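Evenings at the Puppet House in Dornau

The small theatre on Carretero Street opens its doors at six o'clock, but families come much earlier. In the foyer the children may try the old puppets, and an actor teaches them to make a wooden king bow. It is harder than it looks!

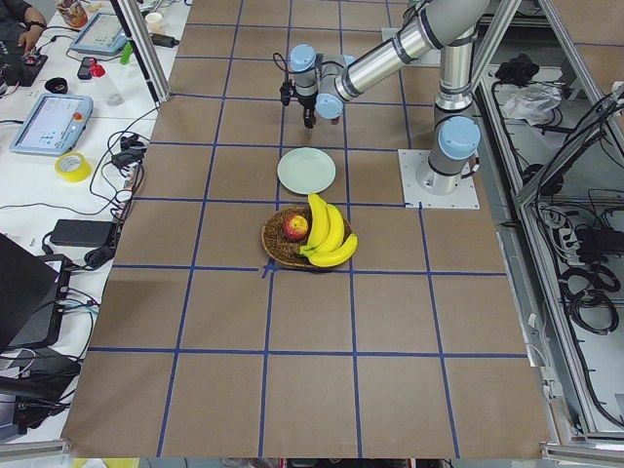
Squares of blue tape, with a fruit basket near the centre.

Saturnino Pastor has directed the house for 19 years. He began with a shadow play for 100 spectators, and last July the summer programme welcomed 600. "We don't wish to be a big theatre," he told me. "A child in the last row must see the face of the puppet."

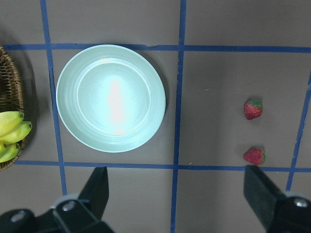

A plate and two strawberries on the grey tabletop.

The new production, The Miller of Cadmont, lasts less than an hour and has almost no words. Demetrio Alcaraz wrote the music for three instruments – a flute, a cello and a small drum. The musicians sit at the side of the stage, and the youngest visitors often watch them more than the play.
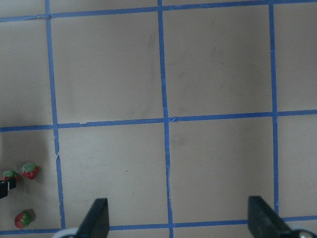

Before you go

Tickets are sold at the door and in the Cakell bookshop. The performance is suitable for children from the age of three. After the last song everybody may go behind the curtain – please ask before you touch the strings. The café stays open until nine.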